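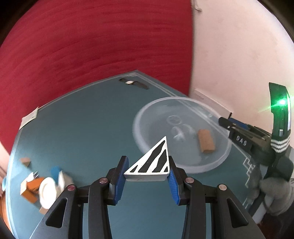
I joined the Drastundale night choir because my neighbor Sveva Sartori wouldn't stop humming. We share a wall, and all through last winter I'd be rinsing a plate and there she'd be on the other side, going over the same eight bars of something in a minor key. One evening I knocked and asked what it was. She handed me a folder and told me to be ready at seven.

I can't read music. I told her that on the stairs, in the car, and again at the door of the old Mockus furniture store, where they rehearse. She said half the altos couldn't either, and she was right! Wumpini Quartey, who conducts, teaches everything by ear first. He sings your line at you, you sing it back, and he makes a face (good or bad, you learn the faces fast). The paper only comes out once you already have it in your throat.

There were 32 of us that first night, and I was put next to Sze-wing Tu, a low alto with a voice like a cello and no patience for whisperers. I hid behind her for a month. I'd wait a split second to hear where she was going and then follow, which works fine in slow songs and is a disaster in fast ones.

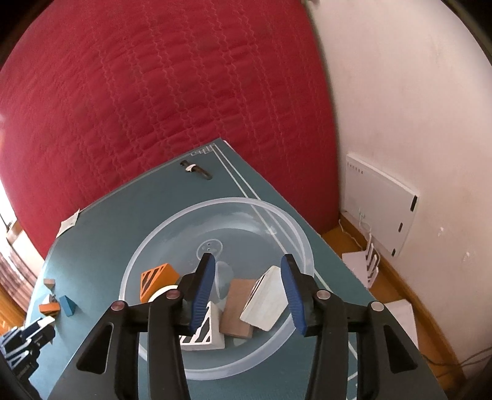 The fast one, in our case, was a Catano harvest song with a verse that speeds up every time it comes around. By the fourth time you're basically spitting consonants. I practiced it in the shower, in the grocery line, at red lights with the windows up. My son asked me to please stop doing it at breakfast.

Then in February we sang it for real, in the big hall at Godar, with 30 minutes on the program and a very squeaky set of risers. I'd been told to expect a small crowd. There were 1,496 tickets sold, and I know the number because Hsiu-ying Pan read it off her phone to the whole dressing room, and two tenors had to sit down. I would've paid good money to go home.

But we went on, and Wumpini gave us the pitch, and I came in on time - on my own, a hair ahead of Sze-wing. She gave me a look. I've decided it was a nice look. The last verse went by so quickly that I remember only the sound of everybody breathing in together before it, this huge messy gulp of air, and then clapping.

We're learning a new set now, all slow songs, and I miss the fast one terribly. Sveva has moved on to humming the soprano line through the wall. I hum the alto back at her while I do the dishes, and most nights we get to the second page before one of us has to stop and answer the phone.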